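Home | Trees | Lights | Wreaths | Garlands | Cart

Perkanus Pre-Lit Garland, Warm White
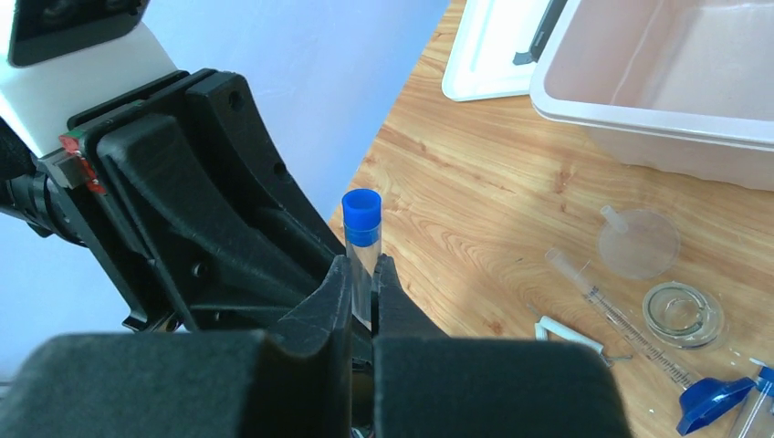 Hannelore Hollenstein
Holiday Decor Buyer, Kolldale

The box says this garland will make your staircase look like a state reception. It won't. It is a green plastic garland with lights on it, and on those terms we think it's decent enough to stock.

Perkanus calls the needles "lifelike." From across a room, maybe. Up close they look like what they are, and the tips come out of the box flat. Plan on bending them by hand, one branch at a time, before you hang anything. The "five-minute setup" on the label is a fantasy.

We have more faith in the lights. The color is a soft yellow-white, and a dead bulb doesn't take the rest of the string down with it. The timer is less impressive. It has one setting and forgets it if you pull the plug.

What you get
Length: 20 feet, in 2 sections
Spare bulbs: 2
Indoor use only, whatever the porch on the package suggests

The maker also sells matching bows. Sumaiya Munshi in our Clernport store put them next to plain ribbon from the craft aisle and couldn't see what the extra money was for. Buy the ribbon.

Orders leave our warehouse within 48 hours, though we wouldn't count on that in late November. Returns are accepted unopened. Once the branches are bent, it's yours.

Last updated: May 2020

Related items
Bouazza Door Wreath, Unlit
Perkanus Mantel Swag
Kolldale Stair Rail Ties
Bouazza Glass Ornament Set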